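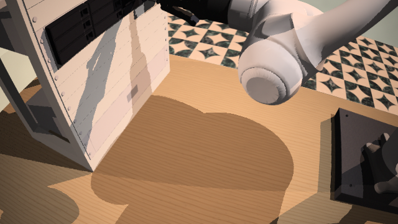

Paper bank statements. Keep them. I mean it.

My bank wants 2 bucks a month to mail mine now, and everybody says just go online. Fine. Then try finding one from last August. Gone after 90 days unless you "request" it. Phyllis Garside down the street spent a whole morning on hold over a $200 charge, no paper, no proof. Charging people for thier own records is a lousy habit. Banks made plenty when stamps were the only way. Mail the thing. Free.

4/10/19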